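March
Posted by Tülin Soylu
Filed under: Docs > Perception > Gripper tracking

4.2 Checking the marker pose stream

Complete section 4.1 before you start. The Losedley tracker must be running and both grippers must be listed in the device panel.

1. Hold both grippers over the near edge of the table, marker cubes facing the head camera. 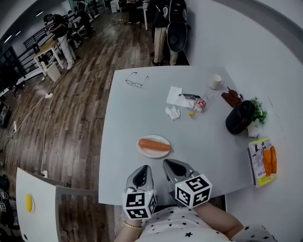 2. Open the Poses tab. Each cube should have its own row with a green dot.

3. Set Rate to 500 and press Apply. If the value jumps back to 199, the tracker is still in preview mode. Stop it and start it again from the command line.

Note: Left and right are assigned by cube ID, so crossing your arms will not swap the rows.

4. Turn one cube slowly until its row goes gray, then turn it back. The dot should return to green within 2 seconds.

Caution: Do not press Save while a row is gray. The last good pose is written to the file with no warning.

5. Switch to the Wrist tab and pick a gripper camera from the list.
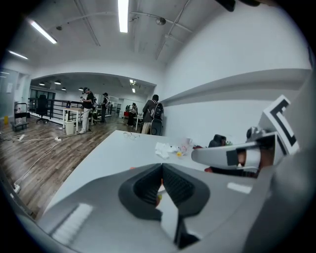 6. Leave Undistort off. The planner expects the raw fisheye view and applies the lens file itself.

7. Press Record, open and close the fingers, then press Stop. The log should show more than 683 poses. If it shows fewer, repeat step 3.

Lens files made with the old Poltlow tool will load, but the finger width will read wrong. Convert them first (see 4.5).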